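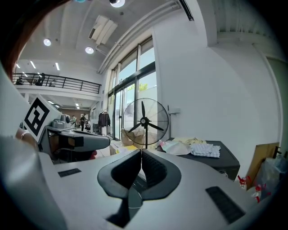
Ground floor looking towards the glass doors, mezzanine on the left.

Cenley Boards > Workspaces and Buildings > Cooling a tall room: is a fan any use?

yarazein
Posted September 14, 2022
We've taken a unit with a very high ceiling, white walls, and a lot of glass at one end. The agent's blurb called it "naturally temperate". I have my doubts. There's a louvred vent up top, long white ducts, and a standing fan by the windows. Boutros have quoted us 2486 for extra ceiling fans and I'd like to know whether that's money down the drain before I sign anything.

Zusto
Which way do the windows face? Can't say much without that.

yarazein
South-west, so we get it from lunch onwards. There are trees outside but I'm not convinced they do much.

dunmore_k
Trees do loads. We had ours cut back in February and the difference that summer was shocking. I wouldn't spend a penny until you've been through a proper hot spell.

Ailsa Kerr
With respect, dunmore_k, that's one summer and one building. It might just have been a hotter year.
Yara, who sits up on the balcony? I can see office kit behind the railing. The heat goes up there and stays there, and a fan on a pole at ground level won't touch it.

yarazein
Two desks up there at the moment, and yes, they're the ones moaning. Downstairs is all right.

Ailsa Kerr
Then why is Boutros quoting for the whole room? Sounds like they priced the floor area and went home.

Zusto
Bit unfair. Slow ceiling fans push the warm air back down in winter as well. We paid roughly 2000 for ours and I'd do it again.

Ailsa Kerr
Did your bills go down?

Zusto
Didn't check. It feels better.

Ailsa Kerr
Well, quite.

pellow
Is that vent blowing or sucking? Serious question. You can't tell by looking at it. Hold a strip of tissue up on a long cane and see which way it goes. Ours had been switched off at the panel for who knows how long and we'd been paying a service contract on it.

yarazein
No idea. The handover pack says "ventilation: yes" and that's your lot.

pellow
Start there then.

dunmore_k
And open the doors early, before the sun's round. Costs nothing.

Ailsa Kerr
Agree with that one. I'd also move the standing fan. By the glass it's stirring up the warmest air you've got, unless the doors are open and it's cooler out. Try it at the foot of the stairs for a week with a cheap thermometer on each level, and write the numbers down.

Zusto
A week in September won't tell you anything about July.

Ailsa Kerr
It'll tell her more than the quote does.

yarazein
Julmont have come back with 282 just to test the ducts and vent. Still seems steep for a man with a ladder, but I'll get that done first and leave Boutros waiting. Thermometers are on order. I'll post the readings, good or bad.

pellow
Ask Julmont if the 282 includes VAT. Ours didn't.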